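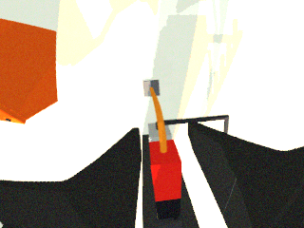

Where Does Orange Paint Come From?

Open a jar of orange paint and you are looking at two main things mixed together. One is a colored powder called a pigment. The other is a sticky liquid called a binder. The pigment gives the paint its color. The binder holds the powder together and glues it to the paper, the wall or the fence.

Most paints have water or another thin liquid in them as well, so that they spread easily. When the paint dries, that liquid goes off into the air. The pigment and the binder stay behind.

Color from the ground

The oldest pigments people used were dug out of the earth. One of the most common is called ochre (say "OH-ker"). Ochre is a kind of clay or soft rock with iron in it. When iron joins up with oxygen it can turn yellow, orange, red or brown. You have seen this happen on an old nail or a bike chain that was left out in the rain. Rust is iron joined with oxygen too.

Gandcombe is a village on a hillside where ochre was once dug. The soil there is so orange that the sheep have orange knees in winter. The old diggings are shallow pits, and most of them are full of brambles now. The path to the pits starts behind the school and is 3640 feet long. After rain the ditch beside it runs the color of tomato soup.

People used ochre a very long time ago. They ground it up and used it on cave walls, on pots and on their skin. Some of those cave paintings can still be seen today. Earth pigments last well because sunlight hardly changes them.

From lump to powder

A lump of ochre straight from the ground is full of sand, grit and bits of root. It has to be cleaned first. The diggers at Gandcombe did it with water, and it went like this.

The lumps were broken up and stirred into a tub of water. Sand and stones are heavy, so they sank to the bottom quickly. The fine ochre floated about in the water and made it cloudy. The cloudy water was poured off into a second tub and left alone. Slowly the ochre settled into a layer of smooth mud. The clear water was drained away, and the mud was dried and crushed.

This kind of cleaning is called washing, or levigation if you like long words. At Gandcombe the second tub was left to stand for about 12 days. In cold weather the mud could take much longer to dry.

You can see the same thing happen with garden soil. Put a few spoonfuls in a clear jar, fill it up with water, put the lid on tightly and shake. Then leave it on a windowsill until the next morning. The biggest bits will be at the bottom, with finer and finer layers on top.

Turning yellow into red

Yellow ochre has water locked up inside it, even when it feels completely dry. If you heat it enough, that water is driven out and the color changes. First it goes orange, then a deep brick red. When it cools down, it stays that way.

This is called burning, although nothing catches fire. If you have a big paint set, you may find a tube marked "burnt sienna." Sienna is another earth pigment, and burnt sienna is sienna that has been heated.

Making the paint stick

Pigment powder will not stay on a wall for long without a binder. It brushes off on your sleeve. Over the years people have tried all sorts of binders:

Egg yolk. Paint made with egg is called egg tempera. It dries fast and gets very hard.
Gum from trees. This is used in watercolors.
Oil pressed from flax seeds. This is the binder in many oil paints, and it can take days to dry.
Plastic. Acrylic paint has tiny drops of plastic in it, which join up into a stretchy skin as the paint dries.

The same orange powder can go into any of these. It will look a bit different each time - chalky in one, shiny in another.

Mixing orange

There is another way to get orange, and you have probably done it yourself. Mix red and yellow. Start with the yellow and add the red a little at a time. Red is strong, and a small blob of it will change a lot of yellow. For a burnt orange, add a tiny bit of blue or brown at the end.

Brighter oranges than ochre can be made in factories. Chemists have found many ways to make strong colors that do not come from clay at all. They are used in plastic toys, road cones and car paint.

Words to know

Binder: the sticky part of paint.
Levigation: cleaning a powder by letting it settle in water.
Ochre: a yellow, orange, red or brown earth with iron in it.
Pigment: a colored powder that does not dissolve in the liquid it is mixed with.
Tempera: paint with a binder that mixes with water, often egg yolk.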